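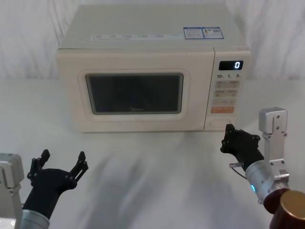 Dustenberg Robotics Club, Two-Arm Group: Help Pages

Right arm stops short of the door button, then lunges when I press resume

Posted by Loubna Badawi, May

Hello everyone, and apologies in advance for the length of this. I've been going around in circles for a couple of evenings and I'd rather give you too much than too little.

We have the two arms set up at the white table with the cream Midea microwave, and the job is the one most of you have seen us fussing over since winter: right gripper comes in, presses the oval button at the bottom of the control panel, door pops open, left gripper swings it the rest of the way. The left arm behaves beautifully. It waits with its fingers open and doesn't move until it's told. The right arm is the trouble.

It comes in with the fingers mostly curled, which is how we taught it to press, and then it just stops, a little below the button and in front of it, not touching anything. The little blue light on the wrist stays on the whole time. No error on the screen, only "waiting." So I press resume, and nine times out of ten it finishes the move perfectly nicely.

The tenth time is why I'm writing. Last night it sat there for 59 seconds (I know because the log told me, I was on the phone with my sister) and when I pressed resume it jumped. It went forward much faster than I have ever seen it go, hit the front of the oven beside the button and shoved the whole thing back toward the cloth. I hit the stop and it did stop, thank goodness. No harm done except to my nerves, and there's a small scuff on the panel that I keep looking at. But my left hand had been on that table a moment before, straightening the cover, and I haven't felt quite right about it since.

Speed is set to 20 percent in the Nillorex controller, so I don't understand how it could go that fast at all. I haven't changed anything except updating the Rirnau teaching software, which I did at the start of May. Has anyone seen this? I've switched the whole rig off until I hear from somebody sensible.

Hicham Salem

Did you redo the camera calibration after the update? Mine was off after I moved the table and the gripper kept missing things. I'd run that again and restart everything, both arms and the computer. Also check that nobody bumped the microwave. If it's sitting a bit farther back than when you taught the press, the arm will stop short of it.

Good luck, that sounds scary!

Benito Goicoechea

Loubna, first of all, you did the right thing switching it off, and please leave it off until you've read to the end of this. I'm glad you're all right.

I don't think it's calibration. A bad calibration would make the arm stop in the wrong place, and it would do so every time, but it wouldn't make it jump. What you describe sounds very much like what happened to me with the drawer task, so let me tell you what I found and you can see if it fits.

When the arm goes into "waiting," the motion stops but the teaching software may still be sending it targets. In the version I had, those targets piled up in a queue. If you resumed after a few seconds there were hardly any, and it looked normal. If you left it for a good while, there was a long list of them, and on resume the controller threw away everything except the last one and tried to get there in a single step. The 20 percent setting was applied to moves that had been planned. This one hadn't been planned by anything, so the limit never came into it. It took me a whole weekend and a lot of coffee to work that out, and I'm still a little cross about it.

You can check this without moving anything. Open the log from last night and find the line where it went to waiting. If you see target lines continuing underneath it, all the way down to your resume, you have the same thing I had. Send me the file if you'd like a second pair of eyes on it.

If it is that, there's a box in the teaching settings called "clear pending on hold." It was ticked on my machine, then an update unticked it. Tick it, save, close the program fully, open it again and look to see that it's still ticked. Then set the joint speed limit in the controller itself, under the safety page, which applies no matter who is sending the commands. I keep mine at 30 degrees a second for anything near a tabletop.

For the first runs afterward I would take the microwave away altogether and let the arm press at the air. Stand back with the stop in your hand, let it wait a good long time, a minute or two, then resume. Do that over and over until you're thoroughly bored. Only then put the oven back.

And about why it stops short in the first place: look at the cable at the right wrist, just below the gripper. Mine was being tugged when the wrist rolled over, and the controller read the tug as a contact and went to waiting. A bit more slack cured it. That's a separate problem from the jump, though, and the jump is the one that can hurt you, so please don't fix the cable and call it done.

Fongchan Sitthichai

I agree with Benito about the queue and would add one thing from the house rules, with love, as I've broken it myself. "Waiting" is not stopped. The motors are live. Before a hand goes on the table, press the stop, straighten whatever needs straightening, get clear, and then start the task over from home. I don't use resume anymore, for anything. It costs me 20 seconds to go back to home and I've never once missed them.

I'd also unplug the microwave for practice runs. The display is on, and those buttons are close together. The door release doesn't need power on the ones I've used, so you should still be able to practice the press.

Reader comments

Loubna Badawi
Benito, you were right! Target lines all the way down, pages of them. And the box was unticked. I've ticked it and put the limit in on the safety page, and I did the pressing-at-the-air runs this evening, with long waits, and had no jump. It did still go to waiting twice, so I'll be having a look at the cable next. Hicham, I ran the calibration too while I was at it, and it was fine, but thank you for answering so quickly when I was in a state.

Abdelghani Zaki
Same unticked box on the rig in the El Fassi room. We had never noticed because we never leave it waiting. I've taped a note to the monitor.

Hicham Salem
Good to know, I didn't realize the box could change by itself. Going to check mine tonight.

Benito Goicoechea
Loubna, when you get to the cable, roll the wrist by hand with the power off and watch where it goes tight. You'll probably feel it before you see it.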